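Weekend Breakfast Person Wanted at Machala (Early Riser, Good Company)

Hi, I'm Emília Ďurica, and I run a small breakfast room called Machala on the ground floor of an old printing shop. I've been opening the door myself at 7 every morning for longer than my knees would like, and I need a second pair of hands. So this is a job ad, although my friends tell me I write job ads the way other people write letters. Sorry! Get a coffee.

The job is part time, mornings only, and it's mostly the weekend plus one or two weekdays when we can agree on them. You'd be setting tables, serving, keeping the bread trays filled, making coffee, and talking to people who haven't woken up yet. There's some washing up too. We have a dishwasher, a good one, but the jam spoons and the big bread knives are done by hand and I'm picky about the knives.

A bit about how the place works. We don't have a long menu. There's a set breakfast, which is bread and rolls, butter, two jams, a cheese, a soft egg if you want it, and coffee or tea. Then there's the big breakfast, which is the same thing with a bowl of soup, and before you make a face, please come and try the soup. Norbert Murín makes it, he's been in the kitchen since I opened, and on cold mornings we sell more soup than eggs. That's more or less it. People ask for pancakes and I say no, and they stay anyway.

The baking comes from Zdislava Holub, who has her ovens across the yard. She brings the first load over before we open and the second load mid-morning, and she does not like to be asked what's in the second load. You'll need to learn all of it by name though, the plain things and the filled things, because guests point and say "what's that one?" and it's no good shrugging at them. I'll teach you. It took me a week and I made cards.

What I care about more than experience is whether you like mornings. I mean really like them. I've hired lovely people who could carry four plates and remember every order, and by the second week they looked at me at 6:30 like I'd done something to their family. If you're a night owl who thinks this job might fix you, it won't, and we'll both be sad by May.

I also care about how a table looks. Nothing fancy, no folded swans, please. But I want each place set properly before anybody sits down, and I want the bread to come out looking like somebody chose it. A mix on the tray, a croissant, something flat, a couple of buns of different sizes, and a bit of room left over so a person can get at them without knocking one on the floor. I'd take a half-full tray that gets topped up over a mountain any day. The mountain goes stale from the top and people only ever take from the front.
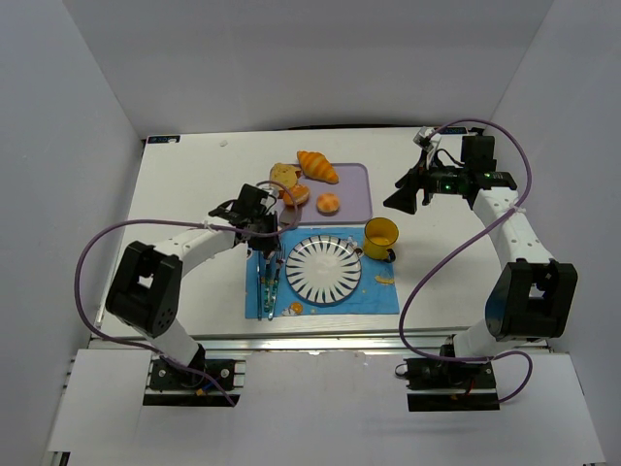
Brendan McGrath read my first draft and told me I'd made it sound as if the whole job was arranging rolls, and that I ought to say something about the rush, because on his first Sunday he hadn't been warned and he hid in the pantry for a minute with a tea towel over his head.

Okay, the rush! It's real. It starts when the market people come in and it lasts until the families have gone, and in between you will not sit down. We have a system: one person does drinks, one does tables, and whoever's at the counter does the bill and the door. We swap halfway so that one poor soul isn't stuck at the coffee machine all morning. If you get in a muddle, you say "muddle" out loud and somebody comes over. It sounds silly and it has saved us many times. Brendan is moving to the kitchen, by the way, so it's his spot you'd be filling, and he's promised to do your first few shifts alongside you.

Things I'd need from you: you should be able to stand for a whole morning and lift a full crate of milk. You should be okay with basic sums, as our till is old and it sulks. Decent everyday English is fine, and if you speak anything else as well, wonderful, we get all sorts in here. You don't need any training in food service. If you've got a food handling card already, bring it along, and if you don't, I'll pay for the course and for the hours you spend on it.

Things you'd get from me: a fair hourly wage that I'll tell you on the phone before you come all the way over here, tips split evenly between everyone on shift (kitchen included), and breakfast, a real one, sitting down, after the rush. You can take home bread at the end of the morning if there's any left. Schedules go up well ahead, and I don't text people on their days off unless the roof is leaking. It has leaked once.

There's a paid trial morning before either of us decides. I used to do interviews in the back office and I hated them, I'd ask where people saw themselves in the future and then not listen to the answer. Now you come in, you get an apron, you work until closing with us, and then we eat and talk. You're checking us out as much as I'm checking you out, so ask whatever you like. Norbert will tell you the truth about me.

One more thing I should mention is the big breakfast in the yard. Once a year, in May, we put out long tables and feed 200 people, with Zdislava's ovens going from the middle of the night and Gilles Tanguy playing the accordion until somebody gently stops him. Everyone on the team works that one, and everyone gets the following two days off with pay. It's my favorite morning of the year. I usually cry at the washing up.

To apply, drop in after eleven, when it's calm, and ask for me, or leave a note at the counter with your name and phone number and a few lines about yourself. I don't need a resume, but I won't turn one down. Tell me what you like to eat for breakfast, and tell me which mornings you can work and which ones you really can't. Please don't call before eleven! I won't hear the phone, and Norbert will answer it and forget to tell me.

I'm hoping to find somebody soon, and the card will stay in the window until I do.

Emília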